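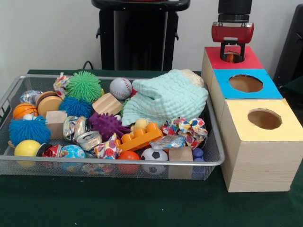
Sorting, posting and plenty of spiky balls: Skunach brings its Plasent boxes to family play mornings

Press Centre > Family and Play > News

November | By the Skunach press desk

Filed under: Toys & Games, Early Years, Community

Skunach, the play and learning company, is very pleased indeed to announce that its Plasent sorting boxes are going out to 38 libraries, nurseries and family centres this winter, where children (and any grown-ups who fancy a turn) will be able to sit down and sort toys to their heart's content.

The set is a simple one and we are rather proud of that. There are 3 light wooden boxes with coloured tops, one red, one blue and one yellow, standing in steps so that little arms can get at each of them. Every top has a round hole in it. Beside the boxes goes a wire-mesh basket of odds and ends, and the child decides what belongs where: soft things in the blue, perhaps, round things in the yellow, and anything that crinkles in the red. Some families will make up rules of their own that no adult can follow, and they are very welcome to!

We spent a good deal of the summer arguing over what ought to go in the baskets. Bright plastic shapes were the obvious choice, but the children who came to our trial mornings at the Edwards Rooms kept going back to the things that felt interesting in the hand. So the baskets now mix spiky rubbery balls with plain wooden cubes, a baseball with red stitching and a little ball made to look like a basketball, and we have left in the crumpled wrappers too, which make a lovely noise and are a great favourite with the under-fives.

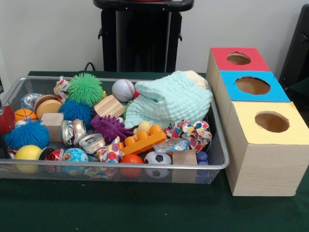

A Plasent basket, filled nearly to the brim, next to the coloured sorting boxes.

The boxes were made for us by Drumix, the woodworking firm we have worked with for 17 years, and the basket contents have been gathered by our own team, who have become very fond of rummaging. Altogether 815 families have put their names down for the first round of play mornings, far more than we had dared to hope for, and we are adding extra places wherever the room allows.

Sessions begin at 10am and last an hour, with tea and squash afterwards. They are free, and children should come with a parent or carer. Smaller items are for supervised play only, and our session leaders will be on hand to swap things over for the youngest visitors.

Centres wishing to borrow a set can ask for a booking form from the Skunach press desk, which will also be glad to arrange visits for local newspapers and radio.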